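Status: draft, 31st July. Supersedes the loose notes that were kept in the Stero folder.

# Plillon table-top item set

Plillon is a set of everyday grocery and household items for table-top sorting and putting-away tasks. This file covers what the items are, how they are listed, how they are laid out and how they should be stored between uses. It does not cover scoring.

## Contents

The set holds 191 items in 23 groups. Groups follow the shelf where a person would expect to find the thing, so a biscuit carton goes with dry goods whatever it is made of. Play food and other imitation items are listed under the food they stand for and carry the flag `imitation`.

Each item has one row in `items.csv`:

| Column | Meaning |
|---|---|
| `item` | short name in lower case |
| `group` | shelf group |
| `outer` | outer material: card, film, tin, glass, other |
| `shape` | long box, flat box, round, bag, irregular |
| `flag` | `imitation`, `fragile`, or blank |

Brand names are left out of `item`. Two cartons from different makers share a name if they have the same shape and contents, and are told apart by a suffix (`-a`, `-b`).

## Layout

Items are placed on a plain matte grey top with no cloth or mat. Cartons lie on a broad face unless the task sheet says otherwise. They need not be square to the table edge – a slight tilt is normal and should not be corrected. Small round items may be set close to the end of a carton.

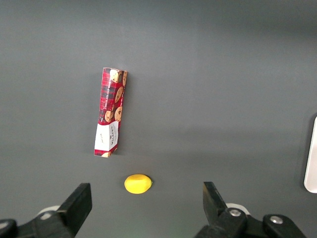

*Maintained by the Flomel item store. Comments to the Vashisht desk.*

The long cookie box in red tartan is listed as `cookie-box-long`, group `dry goods`, outer `card`. Its printed cookies cover a good part of the broad face and repeat on the narrow side, so pattern alone is a poor guide to which face is up. Use the white label panel, which sits towards one end, to record direction. Lettering on this box runs sideways along its length and should be noted as such in the `print` field of the layout sheet.

The yellow lemon near the label end is `lemon`, shape `round`. The shape column has no finer value than that. Anything with pointed ends still goes in as `round`.

## Layout sheets

There are 2000 layout sheets, numbered without gaps. A sheet gives the items, the face each one rests on, and which items are neighbours. It does not give distances. `print` takes one of three values: `along`, `across` or `none`.

Where a sheet and the table disagree, change the sheet and add a line to `changes.txt`. Do not reuse a sheet number.

## Storage

- Cartons: upright, one layer, no weight on top.
- Tins and glass: bottom shelf.
- Loose small items: lidded tubs, one group per tub.
- Film bags: flat, seams down.

A carton with a crushed corner stays in the set. A carton that no longer holds its shape is withdrawn, and its row is kept with `withdrawn` added after the item name.

## Known gaps

- 6 items have no `outer` value.
- Suffixes in the tinned goods group are out of order.
- `fragile` has been applied unevenly – some glass jars have it and some do not.

Corrections to the first two are planned for September. The third needs a full pass through the glass shelf and has no date yet.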